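Flustcombe Community Board > Food and Drink > Cafes and takeaways

Black cups with the white X, lids and straws

marram_lane
Posted Sun 3 April
We run the drinks table at the Flustcombe hall and need to reorder before the summer. At the moment we have the black paper cups with the black plastic lids. I want to keep the cups. My question is about straws for the iced coffee. Does anyone put a straw through a hot drink lid, or do you buy separate cold cups?

tidewrack29
Separate cups. A sip lid is for sipping. The hole is too small for most straws and people end up forcing it and splitting the plastic.

Endang Sumampouw
Depends on the straw. I've used thin ones with sip lids for years with no trouble. The wide smoothie ones won't go in. What have you got now?

marram_lane
Thin ones, see-through. Two pictures of the cup and straw, the cup standing on the white table in the first and held just above it in the second. 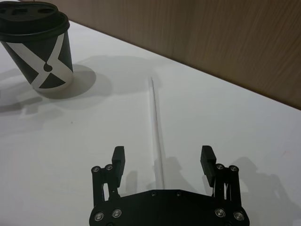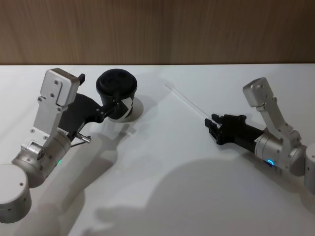 Cup with its lid on and one of the straws, both pictures.

Endang Sumampouw
I'd try one of those in the lid before spending anything. If it goes in without pushing, you're done.

tidewrack29
It might go in, but then you've got a paper cup full of ice standing for an hour. Ours went soft at the bottom. We had a whole September of that and changed over.

Zuzana Štefanec
That will depend on the lining. We use lined paper cups for cold drinks at Estarora and they last long enough for anyone to finish a coffee. I wouldn't leave one overnight.

I do like the pattern on yours. Is that white X printed on the cup or is it a sleeve?

marram_lane
Printed. They came from Tetico, the last of a batch of 2,000. Roy has found the same size in plain brown a bit cheaper, but I'd rather stay with black as the lids match.

tidewrack29
Plain brown shows every drip. Stay with black.

My other objection is the straws themselves. On a white table you can hardly see them. We had clear ones and were forever sweeping them up off the floor. Get a coloured one, or paper.

Endang Sumampouw
Paper straws go limp in iced coffee. I wouldn't.

tidewrack29
The cheap ones do. Buy the thicker sort.

Zuzana Štefanec
Could you leave them off the table altogether and hand one over if somebody asks? We got through some 200 a week when they were in a jar on the counter. Now it's one box every 3 weeks.

marram_lane
That's sensible, I'll keep them behind the urn. I'll order the same cups and lids and try a few with ice on Thursday before deciding on the straws. Does anybody know if the Tetico lids fit other makers' cups?

Endang Sumampouw
Not reliably. Measure across the rim and ask for a sample.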